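Pliturside Forums > Home Automation > Kits and Services
Thread: Flarkuvora laundry package - worth the money?

drumseal
Posted April 2, 2022
We have the Flarkuvora laundry package on trial through Kostiuk and I have to say yes or no to buying it before the trial runs out. You get the software, a Breson gripper and a setup visit. It's meant to load and unload a front-loading machine, and it will do stacked units if you pay for the extra reach profile, which we did. So far we have 200 logged attempts on the upper drum. Reaching the opening is fine. Getting hold of a single item of clothing is where it loses time.

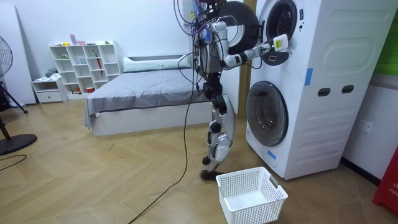
Photo: drumseal / Pliturside members' gallery

That's the gripper at the rim of the upper drum, with the door already open. It will not open the door itself on this package. The brochure says "door handling supported", which in practice means it waits for you to do it and then carries on.

mangle_and_co
Does it really need legs for this? An arm on a fixed post would cost far less and wouldn't have to balance. I run one over a folding table and have had no trouble with it.

drumseal
A post would be fine if the machine was all we wanted it for. We'd like it to go to other rooms later. I agree that for one washer it's hard to justify.

tealtowel
I had the earlier version for 5 months, up to October. A few things to check before you sign:
The rim calibration drifts if the machine moves, and a stacked unit does shift on a hard spin. Kostiuk redid mine once for free and charged for the next visit.
Dark cloth was much worse than bright cloth. Ask them for separate figures.
The cable set is heavy. Mine pulled on the shoulder when the robot turned left, so leave plenty of slack.

drumseal
Thanks, that's useful. Can confirm the cables. There are a lot of them and one long one runs right across our floor, so we plan where we walk. We have mostly tested with bright things, so I will put some dark ones through and report back.
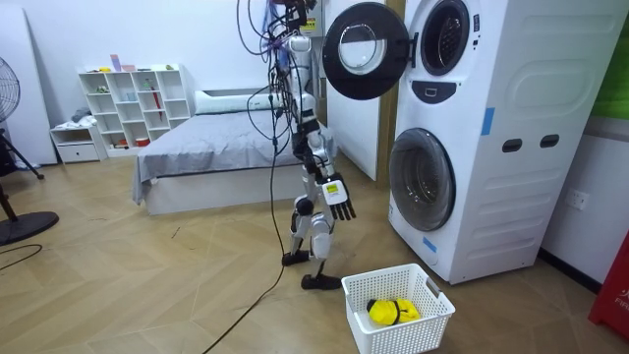
Arm down, yellow item in the basket.

mangle_and_co
Is that a black hand? Your first photo has a white gripper.

drumseal
Yes. The Breson gripper comes in the package, the hand is a separate item. My preference is the gripper for the drum, as the fingers catch on the seal. Others here may have done better with it.

wetsock
I disagree on that. We use the hand for everything and get 8 out of ten items out first go. The gripper kept picking up two things at once. Slow the approach by 20 per cent and the seal stops being a problem - it's in the advanced menu, not the main one.

drumseal
First go from the drum, or from a basket?

wetsock
Drum. Baskets are easier if you keep them close to the feet, so it doesn't have to lean.

tealtowel
My money would stay in the bank until they sort the door. If you have to be there to open it you may as well take the washing out.

drumseal
Fair point. I've asked Kostiuk whether the door module can be added later at the same price. Will post the reply when I get it.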